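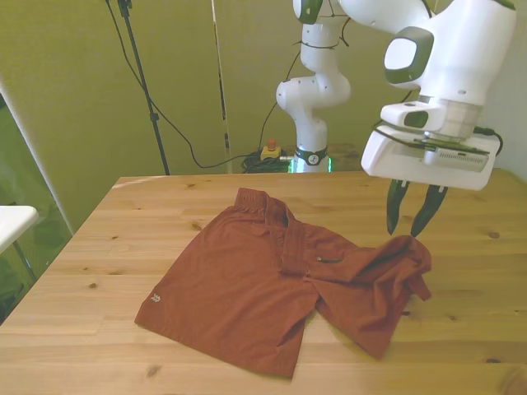

Sikcombe support wrote back on Monday that the garment set was fine as delivered, that 2698 examples is plenty for a flattening policy, and that we should retrain with the default settings before opening anything else.

We retrained with the default settings. Same result. Reopening.

Ticket: shorts, grasp point drifts to the waistband
Status: reopened
Component: Nesdale collection set, garment flattening
Priority: was low, please raise it

What we get: with one leg spread and the other bunched, the policy should take hold of the raised fold on the bunched side. Over 200 trials it went for the elastic instead in 63 of them. It closes on the gathered part, lifts, and the whole garment comes up with it. After that the run is no use to anyone.

What we expected: what the operators do in the examples, or what we were told they do.

Things tried so far

Retrained from scratch, default settings. No change.

Retrained with the elastic-waist garments taken out. Shorts got worse, shirts stayed the same. I don't read much into this one, the remaining set is thin.

Checked hand calibration against the table in the morning and again at 4 pm. Good both times.

Swapped the lighting profile, as suggested in the first reply. I didn't see why it would help and it didn't.

Reply from support, pasted from the portal: The likely cause is operator variation. Please confirm that all examples were recorded under the Wang protocol, version 2.

They were labeled as version 2. Whether they were recorded that way is another matter. I went through the Rirncombe batch by hand and a good part of it starts with the gripper already parked over the fold, so the approach is missing. If the model never sees how the arm gets there, I don't know what it is supposed to learn about getting there. The quality score on those examples is as high as on the rest – which makes me doubt the score.

Requests

1. Tell us what the quality score measures. The manual says "completeness" and stops.
2. Send the untrimmed recordings for Rirncombe, if they were kept.
3. Please don't close this again on the grounds that more data will fix it. More of the same trimming gives us more of the same problem.

Update, Tuesday's build: ran it, elastic again on the first attempt. Logs attached to the ticket. Leaving this open until we have the untrimmed recordings.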